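# The box with three compartments

I have been meaning to sort out the big table since August, and by sort out I mean find. It was under there somewhere. It had become the place where post went to lie down.
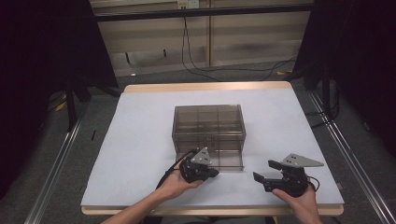
The paper was Alfie Lambert's idea. Alfie rents the workshop below mine and has opinions about surfaces, most of them correct, which is annoying in a neighbour. His view is that you can't sort small things on bare wood: they vanish into the grain, roll off into the gap by the skirting board and turn up three years later inside a slipper. Put down a big sheet of pale paper, he said, and everything shows up. He is also the sort of man who has a roll of pale paper to hand. I took a length off him, trimmed it badly and got it to reach nearly from edge to edge, with a strip of wood left showing at the back where I ran out of patience.

Then there's the box. Smoky brown plastic, see-through, no lid, three compartments. I bought it from Sostier, a shop I only ever go into to get out of the rain, and I have paid for a great many umbrellas' worth of other things there. It was two pounds. At that price you don't ask whether you need it. You ask whether you need four of them, and I'm proud to say I put the other three back.

Three compartments sounds like plenty until you have to decide what they're for. I spent most of an evening on this. My first scheme was Fixings, Stationery and Misc, and I knew as I was saying it out loud that Misc would be full by bedtime and the other two would hold a single drawing pin each. My second was Use Every Day, Use Sometimes and Never Use, which fell apart when I realised I was about to give a third of a new box to things I never use.

The third scheme, currently in force:

- Left: things that join other things together (paper clips, treasury tags, those brass split pins I last needed at school)
- Middle: things that write, if short enough
- Right: keys

The keys were a shock. I live in a flat with one door. I own 47 keys. Some of them must be from the old house, and one is definitely from a bicycle lock whose bicycle was stolen in spite of it, but that leaves a lot of keys. I did try a few in the front door at ten at night, from the inside, which gave the woman across the landing something to think about.

I kept nine. The rest are in an envelope marked KEYS?, and the envelope is in a drawer, so you can see how far the spirit of reform has got.

The paper clips came to 192, and before anyone writes in, yes, I counted them, and no, I wasn't asked to. It was raining and there was a play on the radio about a lighthouse. I have bought paper clips perhaps twice in my life. They must come in attached to other people's paperwork and just stay on. The bulk of them have gone down to Alfie, who said thank you in the voice of someone who already has paper clips.

Pens I was ruthless about. Every one was tried on a corner of the sheet and if it didn't write by the second squiggle it was out. I'd recommend this to anyone, except that you will then have squiggles all over a corner of your nice clean sheet, and you'll have to cut that bit off, and the table will be showing a bit more wood than you'd planned.

A few people have asked about the old divided tray, the Prondel one I went on about last winter. It's gone. It had eleven slots of different widths, each made for some exact object I didn't own, and I spent my time hunting for things of the right shape to please it. It went to the charity shop and somebody had bought it by the time I walked back past with my shopping. I hope they own the objects.

What's left to do: the shelf above the radiator, the biscuit tin of foreign coins, and whatever is in the carrier bag on the back of the door. I've felt it through the plastic and it's mostly cables, with something heavier at the bottom. I'm leaving that until I've got the paper changed.

Alfie says he can let me have another length off the roll. He also says I should buy a proper ruler.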